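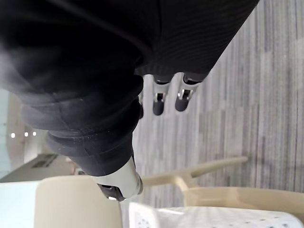

Step 3: Fit the sleeve and check the fingers

Home | Club Guides | Build Nights | Join Us

Filed under: Student Robotics, How-To

Now we come to my favorite part of the evening, dressing the arm! Lay the black knit cover out flat first and find the wide ribbed end, which goes on the upper part of the arm. Feed it on slowly, a few inches at a time (it snags if you rush, ask anyone in the Mudcombe club), and let the extra fabric gather into thick bands down by the cuff.

Pull the edge down only as far as the dark bands at the bottom of the fingers. The silver joints have to stay out in the open, so run your thumb around each one and tuck back any fabric that has crept over it.

Step 4: Move each finger by hand

With the power off, bend every finger gently and let it come back. Start with the big one, then do the slimmer ones. If a black tip feels slippery, wipe it with a damp cloth and give it a minute to dry.

Step 5: Try a slow grip

Power up, set the speed to 14 in the Plinico menu, and close the hand on a foam block. Stay on this until you have 22 clean grips in your notebook. Then go over the sleeve with a lint roller, please and thank you!

Stuck on any of it? Bring your notebook to Uchenna Nnaji on Thursday, in Room 301.

Contact the club | Back to top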